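# Open day at Kanero

17 Oct 2022
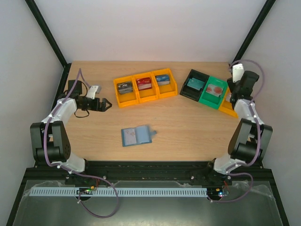 *The card sorting table at Kanero, with the orange organizer at the back.*

I finally made it to the Kanero open day on Saturday. I'd signed up back in June, when a coworker forwarded the notice, and then forgot about it until the reminder came. The building is out past the rail yard, in what used to be a Wulterico parts warehouse. Parking was free but the lot is small, so I ended up on the street behind it.

You sign in at the front and get a sticker with your first name on it. There were 142 names on the sheet when I signed. They let people through in groups, and my group had to wait in the hallway for a while next to a coffee urn. The coffee was fine.

The first stop was a drilling cell called the Drillero, which was running behind glass. It puts holes in aluminum plates and stacks them. It was loud and quick and most of the kids liked it best. I watched for a few minutes and moved on because I can see that kind of thing at work.

The part I'd come for was in the back room, where they have a pair of robot arms set up at a wooden table, one at each end, with a gripper on each. The job they were showing was handling cards and small packets. There's a long orange organizer with three compartments, one with black and grey packets or cards, one with red, one with blue. Next to that is another row of bins in black, green and orange. An open blue card holder was lying on the table in front when the photo was taken.

Amarachi Ugwu was running that station. She explained that the arms learn from people doing the task by remote control first. Someone sits at a second set of controls and moves the arms by hand, over and over, and the recordings are used to train the software. For this task they have 327 recordings so far. I asked how many they wanted, and she said the plan is 3000 across all the card tasks, with the bins moved a little between runs so the arms don't just memorize one position.

I got to see three tries while my group was there. In the first one the left arm went for a card, closed its fingers and came up with nothing. It went back down and got it the second time. The next try was clean. On the last one it picked up two cards stuck together, and Amarachi stopped it and reset the table by hand. She didn't seem bothered. She said two cards at once is the most common failure they see, and that sleeves make it worse because they cling.

The speed surprised me. I've seen videos where everything moves fast, and I guess a lot of those are sped up. This was slow. The arm would get close to a card, stop for a moment, shift a tiny bit and then close. A ten-year-old would have sorted the whole table in the time it took to do a few cards. A man in my group said so out loud, and she agreed with him.

Some answers from the question period, as well as I can remember them:

- The arms aren't strong. They can lift a small bag of flour, and not much more.
- Thin flat things are harder than blocks or cups. There's nothing to grab, so the fingers have to get under an edge.
- Using both arms together is a lot harder than using one. Holding something open with one and sliding a card in with the other is what they want to get to next.
- They don't sell this setup. Kanero makes its money on the drilling cells, and the table is a research project they share with a smaller company, Effiong, that writes the training software.

Someone asked what the success rate was. Out of their last 100 test runs with single cards, she said, 71 went through without help. I appreciated getting a number – at the trade shows I go to, that question usually gets you a brochure.

After the tour you could try the remote controls on a practice table in the next room. The line was long and I had a turn of two minutes, which I spent trying to pick up a playing card by the corner. I bent it. The woman after me did it on her first try, and she told me she does nails for a living.

They're planning another open day in the spring. I put my email on the list. If you go, get there when the doors open, because by noon the line for the controls was out into the hallway.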